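Kerico Issues Revised Shelf-Life and Storage Guidance for Dry Pasta

FINDEN, 30 August 2018 — Kerico, a supplier of storage advice to independent grocers, today released a revised guide to keeping dry pasta in small shops. It replaces the 2000 edition and applies to long shapes sold in flexible film. 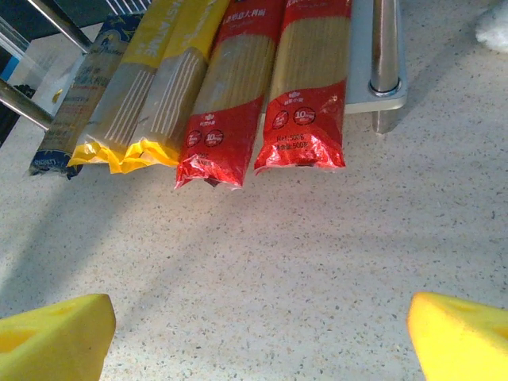 Waltraud Görtz said the old guide asked for too much paperwork and that she would want the new log sheet kept to a single page. The revised log sheet fills one side of a page.
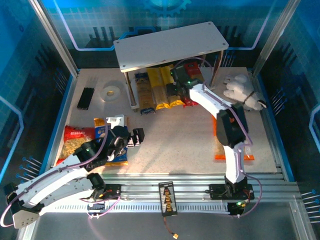 Stockroom humidity limits are unchanged. Readings are now taken at two heights, near the floor and at the top shelf. Cables should be kept clear of stock and looped along their supports, as the violet one is here, so that shelves can be wiped without moving them. Cartons stay off the floor at all times.

Rotation rules have been shortened. Older stock moves to the front at each delivery, and opened cartons are dated by hand.
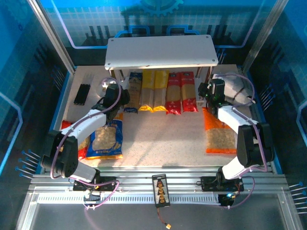 Packs with split seams are set aside and entered on the log sheet the same day. Shops that hold more than 1000 packs should check seams weekly — smaller shops may do so every 30 days.

"The limits are the same, but the steps are easier to follow," said Heike Buschmann of Kerico. Printed copies will ship in October under order number 221.

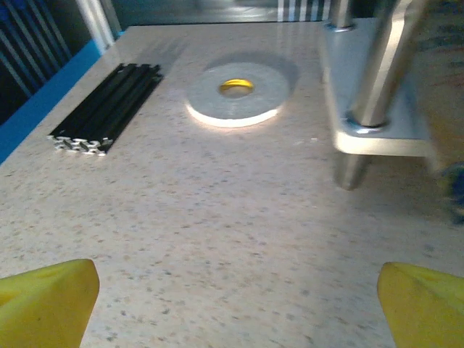
Four black extrusion rods on a speckled countertop.

Press contact: Rafferty Hutchins, Kerico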